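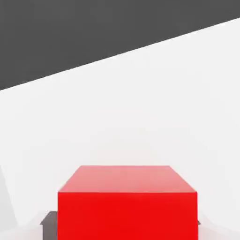

Print this page
E-mail this page

Color on packages: what we learned in Markton
Speaker notes, November 10, 2019

Slide 1. Good afternoon, and thank you for staying until the last session. I speak slowly in English, so please be patient with me. If a word is not clear, raise your hand and I will try another word.

My subject is the color of packages on the shelf. I work with small food producers. Most of them have no designer. They choose a color because the owner likes it, or because the printer has it in stock. I do not criticize this. My first label was brown for the same reason.

Slide 2. The shop in Markton. It is one shop, with 40 meters of shelf for dry goods. We worked there in June. The owners of Zarley, a tea company, paid for the boxes. Benavides, who sell rice and beans, gave us their old and new packages for comparison.

(Wait here. People like to read the plan of the shop.)

Slide 3. The question. Does a customer find a box with one strong color faster than a box with many colors? We asked 57 customers to find a given tea. They started from the same mark on the floor. We measured the time with a simple stopwatch.

Slide 4. Result for red. The plain red box was found quickly when the boxes next to it were green or white. When we moved it beside the tomato products, the customers needed much more time. Two of them walked past it and came back. So the color alone did not help them. The neighbors on the shelf decided.

Please say this part slowly. Last year in Dikura I said it too fast, and the first question was "So red is best?" No. Red was good in one place and poor in another place, in the same shop, on the same day.

Slide 5. Light. Many producers approve a color from a screen or under the lamp in the printing house. The shop has other light. The top of a box takes the light from the ceiling, and a strong color can look pale there. The front stays darker. If your product stands on the lowest shelf, the customer sees mainly the top. I advise to print one sample, put it on the real shelf, and look at it from standing height.

Slide 6. Costs. For Zarley the order was 3414 boxes. One solid color was cheaper than the old design with the picture of the garden, but a large solid area shows every scratch. The printer recommended a matte coating. This took back a part of the saving. I have the price list with me, if somebody wants to see it after the talk.

Slide 7. What customers said. Several people told us they missed the garden. One lady thought that the plain box was a cheaper tea and asked for "the real one." We had not planned for this. Zarley has now put a small drawing of the garden on the back, and the name is larger on the front.

Slide 8. Limits. It was one shop and one product, and the customers knew that we were watching them. I would like to repeat it in a bigger shop, with 6 colors and with older customers, who had more difficulty with thin letters.

(If there is less than five minutes left, skip slide 9 and go to questions.)

Slide 9. Before you order. Visit the shop where you will sell. Write down the colors on the left and right of your place. Ask the shop manager how often the places change. In Markton they change every season, and we learned this only after the boxes were printed.

Questions. The paper copies are on the table near the door. Please take one for each company.

Print this page
E-mail this page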